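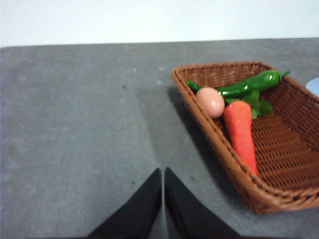 Weaving with Willow: What We Learned from the Basket Makers of Flevorville

Project report by Milagros Requena and Teodoro Campos

Introduction

We picked basketry for our local crafts project after Milagros's grandmother mentioned, over a very long lunch, that half her street used to earn a bit of extra money from it. Neither of us had ever heard this before, and we both grew up in Flevorville! We wanted to find out how the trade worked, why it shrank, and whether a pair of complete beginners could learn enough to make something that would hold a few apples.

How we went about it

We started in February, which is a good month to talk to willow growers as the cutting is nearly over and they are glad to sit down. We visited the beds at Astlow twice and spoke to three people who had worked there, the oldest of whom began at 15 and still trims his own rods. We also read through the old order books kept at the town library. The handwriting took us far longer than we had planned for – we lost a whole afternoon to one page.

What we found

The busiest year in the books lists 3,000 baskets, most of them going to fruit farms. Square and oblong shapes were preferred by the farms because they stacked well on a cart, while round ones were mostly sold at the door for shopping and eggs. Orders fall away quickly once cardboard trays come in, and 20 years later there are only a few pages filled in each year, nearly all repairs.

We had expected colour to come from dye, and some of it does, but we were told that a lot of the warm browns come from boiling the rods with the bark still on and then stripping them. The result is called buff willow. White willow is stripped without boiling, and brown willow keeps its bark.

Our own attempt

We soaked our rods for 5 days, as we were advised, and then made a small oblong basket each. The base went well enough. Turning the uprights was harder, and Teodoro snapped so many that he had to borrow from Milagros's bundle (she has been very kind about it). The border took us a full evening, with a good deal of undoing. Milagros's basket now holds onions in her kitchen. Teodoro's leans to one side but he is fond of it.

What we would change

We would record our conversations next time, as our notes are patchy in places, and we would ask more about pay, which we only thought of on the way home. We would also like to go back to Astlow in summer to see the rods growing.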